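About Rorklow

Posted in October by the Rorklow office

Rorklow is a repair and reuse workshop. We mend household goods and clothing, lend out tools, and run evening classes for people who want to do their own repairs. We are a not-for-profit company and any surplus goes back into rent, parts and training.

We began as a market stall with a sewing machine and a box of screwdrivers. People brought us kettles, coats and table lamps, and we fixed what we could while they did their shopping. When the stall got too small we moved into the ground floor of the old Barrientos building, where we still are. The bench room is at the front and the textile room is at the back, through the double doors.

What we do

Most of our work is small electrical items, clothes, bags and wooden furniture. We do not take gas appliances, microwaves or anything with a damaged lithium battery. If an item is beyond repair we will tell you, and you can take it home or leave it with us for parts.

Repairs are charged by the time they take. Parts are charged at what we paid for them. Before any work starts you get a written price, and we ring you if it changes. Repairs come with a guarantee of four months, which covers our work but not faults elsewhere in the item.

The tool library has drills, sanders, a carpet cleaner and a good range of hand tools. Members can borrow two items at a time for up to two weeks. You need proof of address to join.

How we buy

We try to hold ourselves to the same standard as the shops we recommend. Thread and zips come from Kimenov, a small supplier that publishes the names of the mills it buys from. Our cleaning products come from Zanudent in refillable drums, and customers can fill their own bottles at the counter. We do not sell anything we would not use in the workshop.

There are gaps. Some electrical parts are only made by one or two firms and we cannot find out much about conditions in their factories. We keep a list of these parts by the till and update it when we learn more. If you know of a better source, please tell us.

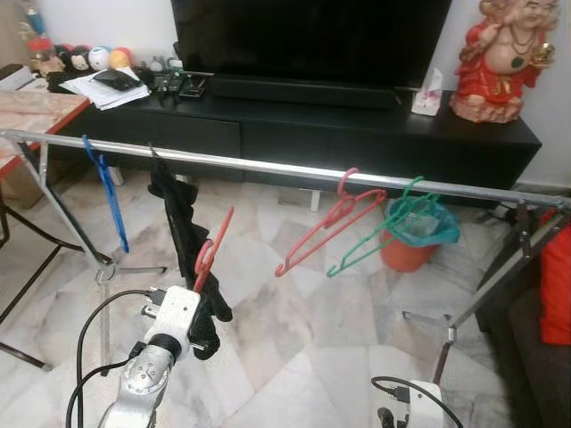
Newsletter, Issue 2

Our newsletter comes out every season and is free. It carries class dates, new tools in the library and a page of care advice for clothes and furniture. Paper copies are kept at the counter.

Working with us

Schools and community groups can book a bench session in term time. We also take on trainees in the bench room and the textile room, and all trainee posts are paid. Vacancies are posted on the workshop door and on this site.

Related pages
Prices and what we can mend
Join the tool library
Evening classes: darning, rewiring a plug, chair joints
Our list of parts we cannot trace

Contact us | © Rorklow | Back to top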